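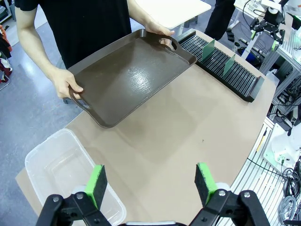 Holding the tray over the table, with the rack and the bin set out.

Laying Out the Table for a Two-Arm Rack Loader

Part 3 of the Kirui build

By Hamisi Odera

Parts 1 and 2 covered the rail and the arm mounts. By now both arms should be bolted down, homed, and answering to Unport. This part covers the layout of the table: where the rack, the bin and the tray go, and how to get the same layout back next time. We share the room at Brarach with other builds, so everything on our table gets put away at night and has to go back in the same place.

You will need

A slotted rack, the kind sold for drying dishes
A clear plastic bin
A flat tray with handle cutouts
Green panels to load
Masking tape and a fine marker
A steel ruler
Double-sided tape

Step 1. Park the arms

Send both arms to the park pose and press the stop button before you reach over the table. Leave it pressed until Step 5. Check the cables while you are there. Ours hang in loops, and the loop needs enough slack for the wrist to turn all the way in both directions without pulling.

Step 2. Place the rack

Put the rack on the right side of the table and turn it to run diagonally. Square to the rail looks neater, but with our mounts the right wrist runs out of travel at the near slots. We settled on 40 degrees from the rail. Run a strip of masking tape along each long side and mark both ends of the rack on the tape. Then stick the rack down with double-sided tape. It is light, and a panel that catches on the way out of a slot will drag it.

Step 3. Place the bin

The bin goes on the left, with its near wall 50 mm in from the table edge. Tape around the base, but don't stick it down, as you will be lifting it out to empty it. If the bottom corners are rounded, mark the straight parts of the wall and ignore the corners.

Step 4. Bring in the tray

Stand on the far side of the table, facing the arms. Hold the tray by the cutouts at its ends and bring it in level over the middle of the table. Check that it can come straight down between the bin and the rack without touching either one. If it hits, move the bin. Moving the rack means redoing Step 2.

Look for glare too. A shiny tray throws the ceiling light straight back at a wrist camera. Turning the exposure down in Unport helped, and so did switching off one light.
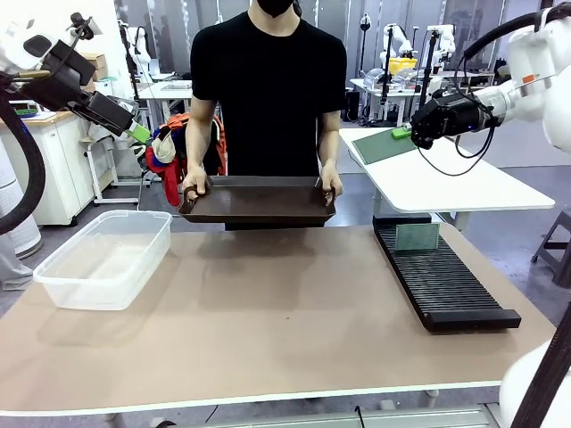
Step 5. Record the slots

Step back and release the stop button. Put one panel upright in a slot toward the back of the rack. Jog the right arm until the finger pads are on either side of the panel, close slowly, and save the pose. Do the same for a slot near the front. Unport fills in the poses between them.

Run the first test at the lowest speed setting and keep a hand on the stop button. If the fingers drift to one side as they work along the rack, the angle is off. Check it against the tape before you change any numbers.

Part 4 covers the gripper pads and closing force.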